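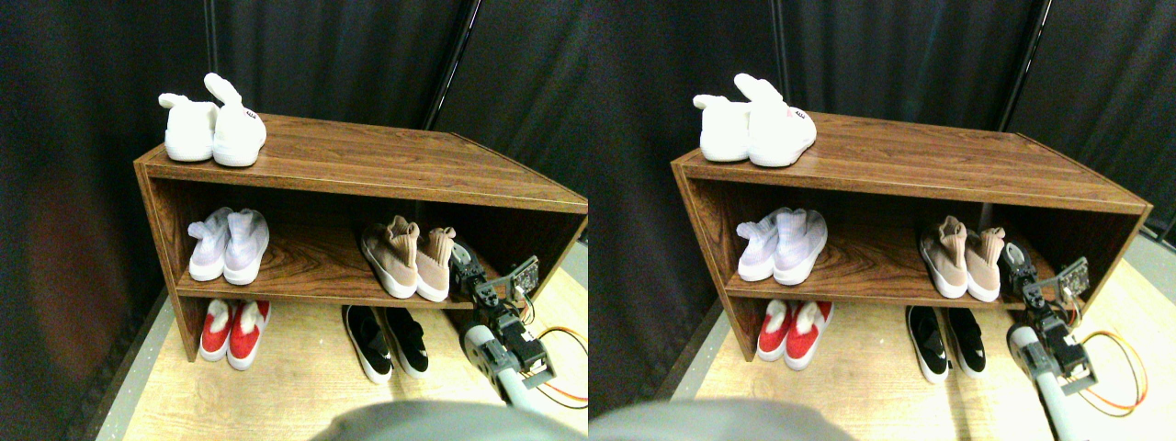
Part-time weekend person wanted for a small alterations and mending shop

Hi! I'm Elaine Trindade and I run Dantas, the mending and alterations shop on Jultgate (we're the narrow door between the bakery and the key cutter, people walk past it all the time). I'm looking for one more pair of hands on weekends, and I'd love it if that turned out to be you.

I opened the place on my own and for a long while that was fine. Then the coat season hit in January and I was hemming pants at midnight with a cold cup of tea next to me, and my sister told me to hire somebody or close on weekends. I don't want to close on weekends! That's when the fun stuff comes in, the prom dresses and the leather jackets with the lining hanging out, and the grandpa sweaters that somebody's dog got hold of.

So what would you be doing? Mostly the front counter. You'd greet people, pin hems, write up tickets, take payments and hand back finished work. When it's slow you'd be at the second machine doing simple jobs: straight hems, buttons, patching jeans, swapping out a zipper if you're comfortable with zippers. I'm not comfortable with other people's zippers until I've seen them do a couple, so expect me to hover a bit at first. You'd also steam and bag the finished things and sweep up threads, which get everywhere, I find them in my car.

You don't need a diploma. You do need to be able to sew a straight line on a home machine and thread it without the manual. I'd like it if you enjoy talking to strangers, including the ones who are upset about a wedding. Spanish or Portuguese would be a big help with a lot of our regulars. We keep all our tickets in Zerkero, and if you've never used it I can show you in one afternoon, it's a bit clunky but you get used to it.

Hours are both weekend days, opening to closing, with a real lunch break (the bakery gives us the neighbor price, get the cheese rolls). Pay is hourly and I'll tell you the number the first time we talk, before you've spent bus fare coming to see me. It goes up after 3 months if we're both happy. There's a 25-minute walk from the train or the 101 bus stops right across the street.

Please don't send me a long resume. Write me a few lines about yourself and tell me about 2 things you've mended or made, and how they came out. A disaster is fine as long as you can say what went wrong! My first paid job was a bridesmaid dress that I took in on the wrong side, and I had to unpick the whole thing in the bride's kitchen.

You can drop your note through the door or mail it to Dantas, 2235 Jultgate. I'm reading everything that gets here by 17th April and I'll write back to everyone, even if it takes me a little while. If I think we'd get along I'll ask you to come in for a paid trial shift. Bring your own thimble if you're fussy about thimbles, I have plenty but they're all my size.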